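We use cookies to improve your experience. By continuing to browse you accept our cookie policy.

The Four-Hour Meeting Diet: Does It Work?

By Marcelle Hervieu
Feb 9, 2021

Peter Kováčik wants your company to stop having meetings. He will tell you this in a meeting, for a fee, and then he will come back a few weeks later and hold another one to see how it went.

I put this to him early in our talk, and to his credit he laughed. "People always go for that one," he said. "But a dentist has to open your mouth to fix your teeth."

Kováčik runs Lekance, a small firm that sells what it calls a meeting diet. Each employee gets four hours a week. Once the hours are gone, they're gone. Whatever is left to discuss has to go in writing or wait until the next week. He says 112 companies have tried it. When I asked how many still use it, he said that was hard to track.

How hard could it be? You could call them.

"We do call them," he said. "Some don't call back. I don't assume that means they quit."

I would have assumed exactly that, but I moved on.

The method depends on keeping the agenda tiny. Kováčik wants every meeting to start with a small board, the kind you might stick on a refrigerator, and whatever doesn't fit on it doesn't get talked about. A big board, he says, invites people to fill it.
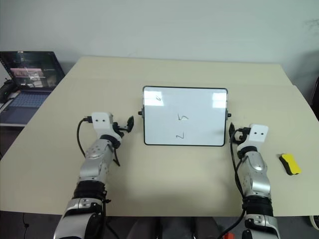
A small whiteboard with a few short marks on it. Kováčik likes them nearly bare.

"If you can't get it down to a couple of marks, you don't know what you want to ask," he said. I told him that some questions are long. He said fewer than I think. We went back and forth on this for a while and I can't say either of us gave any ground.

One of his success stories is Proldale, which sells flooring to contractors. Kováčik told me the place had been "transformed." Fung-ping Fung, who handles scheduling there, used a different word.

"It's quieter," she said. "I'll give him that. I used to lose my whole morning. Now I get my morning back and I spend it reading messages from people who used to say the same thing out loud."

Was that better? She took some time with the question. "For me, yes, a little. I read fast. I have a coworker who doesn't, and he hates it."

She also said people had found ways around the limit. A meeting of three people became a "catch-up," and catch-ups were not counted. By November, she said, there were a lot of catch-ups.

Kováčik knew about this. He called it leakage and said every diet has it. His fix is a follow-up course called Holel, which costs extra and which I was offered a discount on twice.

Vojtěch Trnka bought the follow-up course. He manages the warehouse at Kuruc, and he is still annoyed. "The first part was fine. Common sense, but fine," he said. "The second part was the first part with new names." His team dropped the whole thing after 10 weeks. They kept one rule, which is that nobody may call a meeting for the last hour of the day, and he admits they had been meaning to do that anyway.

I read that back to Kováčik. "So they kept a rule," he said. "That's a win."

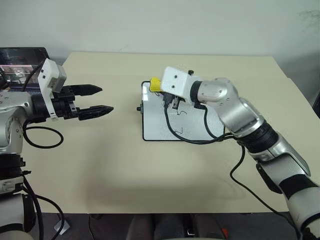

The word "win" does a lot of work at Lekance. If a company sticks to the four hours, that's a win. If it quits but people complain less, that's a win too. I asked Kováčik what a loss would look like, and he talked for several minutes about attention, and how a room should help people keep to the point. He favors a plain off-white wall and a cream-colored table, like the ones in the picture here, with no posters to stare at. It sounded restful. It didn't answer the question, so I asked again. "A loss," he said, "is if they learn nothing."

And how would he know?

"They'd tell me."

These would be the same clients who don't always call back. I didn't press it a third time. We had been talking for an hour and 20 minutes, and by his own rules I had used up a third of his week.

112 shares | 3 comments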